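Okay, the wrist saga continues. If you read my November post you'll remember that the right arm on our cart robot had started drifting, and that I blamed the camera for far too long before I blamed the cable. (Sorry, camera!) It's the cable. It has been the cable all along, and I owe Vilém Trnka a lunch at the good place in Fliltville.

Some background for the new people: I look after one humanoid at Tikgate, where we teach it to sort and fetch small packages out of a medical cart. Head camera, two arms, two hands with proper fingers. I don't write the clever software. I'm the person who tightens things, re-routes things, and comes in at 7 a.m. to find out why it won't home.

So, the cable. It runs in a loop along the outside of the arm, and the length of that loop matters way more than I ever gave it credit for. Too short and it tugs when the elbow straightens, which pulls the wrist a hair off target. Too long and it snags on whatever the arm passes. I had it at 330 millimeters between the clips, a number I picked because it looked neat. Neat is not a measurement! I pulled the clips, let the arm go to full stretch, taped the cable wherever it wanted to sit, and ended up at 422. It looks sloppy and I'm leaving it.

Then came the finger work. I re-zeroed the right hand, backed the grip force off to 2 on the Rulico controller (it had been on 4, fine for plastic bottles and terrible for cardboard) and ran the drawer job again. The drawer is my favorite test because everything in it lies at its own angle, and a medicine box has to be taken by one end without being squashed. 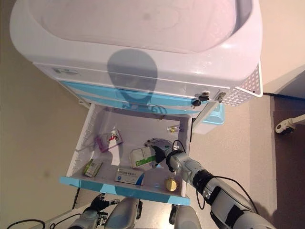
Ko wrote in after the last post to say that I should quit fiddling with grip force until the fingers have been zeroed warm, because the tendons on that style of hand loosen up after a bit of running and a cold zero is only good for the first few picks. Fair point, and it stung a little, as I've been zeroing cold since the day I got the job. I now run the open-and-close routine while I make coffee, and zero after that. The difference shows mostly in the thumb.

A few other things I changed while I had the tools out:

- New clips on the arm, the kind with a soft lining. The old ones were chewing the jacket.
- Wheel brakes on the cart checked before every run. A cart that creeps looks exactly like a bad calibration – ask me how I know.
- Left hand parked lower, so it stays clear when the right one comes up with a box.

Still on the list is the thin wire over the wrist. I don't love how it arcs up like that, and I'd like to tuck it in closer, but Vilém thinks it needs the slack for the full twist. We've agreed to try a little sleeve on it first, and if that stiffens the wrist I'll take it off again and say nothing more about it.

The sleeve is on order. Meanwhile I'm rewriting the morning checklist, which still tells you to zero first and warm up second, in my own handwriting.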